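I caught Yareli Maldonado at ten past four, halfway through a cheese toastie and about to drive to Celport for the second night of the Zerkano tour. Their new record, Lotell, is out in October and I've had it on in the kitchen for a week, so I was a bit giddy.

"We did the drums in 10 days and then I spent the whole summer fretting over one tambourine," she told me. "Marjan had to take it off me."

Marjan is Marjan Rahimi, who plays bass and sings the high bits, and who wrote my favourite thing on it, Aguirre — six minutes of organ and shouting!
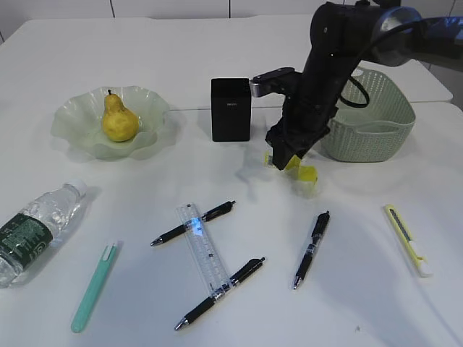 I asked if the long songs were a worry for the label. "They wanted it cut to three," she said. "We played it to 60 people in a pub and they sang the organ part back at us. So it stayed."

Lotell runs to 33 minutes, which she thinks is plenty. "I get bored of my own voice by then." I don't, for the record. Then she asked if I was finishing my crisps (I wasn't), and went off to find the van keys.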